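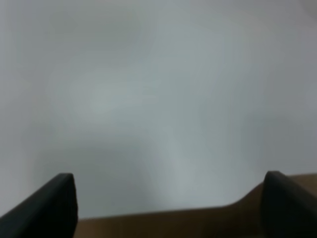 **Friday, June, written up at home with tea**

Visitors' day at the Pretley workshop, so no proper work got done and I can't say I minded! Keith Goodwin had the front door and the name badges, I had the bench, and Digby Pirihi did the talking (far better than I would have, though he does run on, and I'm one to speak). We had 20 signed up and they came in 2 groups, the first at ten.

Digby began with the wrist view up on the big screen, which was a good idea and we should do it again. People like seeing what the arm sees. A lady from Ferico wanted to know whether the picture is always that soft, and we had a nice long chat about lenses and how little detail you can get away with when you're close in.

Speed stayed at 70 per cent all day. I'd have gone slower for the first group, but Keith thought they would get bored, and he may well be right. 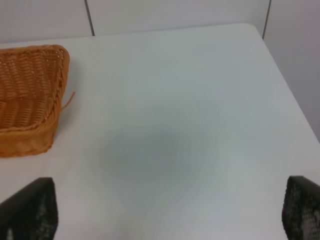

*Wrist view, fingers open, woven basket over on the left of the white table.*

Several people asked about the basket. It has a strand sticking out at the side, and I'd like to trim that before anyone runs the gripper along the rim. The weave is a lovely thing to show visitors all the same, as it gets them asking about edges and where you would choose to take hold. Someone from Đàm suggested coming in from the corner. Worth a try on a quiet afternoon.

The other question, asked in both groups, was how hard the fingers squeeze. Digby answered by letting people press their own thumbs against the spare pair, and that went down a treat. I've promised the Trullodex visitors a copy of our grip notes, such as they are (must tidy page 4 first, my handwriting wanders off up the margin).
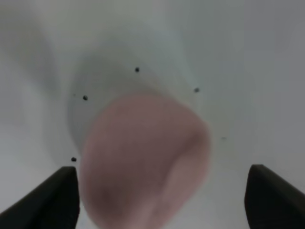

## For next time

- Soft things want a session to themselves. The pink one looks like a blur that close up, so put a second view beside it on the screen.
- More chairs, and start the kettle before the second group comes in.
- Ask Digby to write down his opening talk while he still remembers it.
- Send the grip notes to Trullodex. Keith has the address.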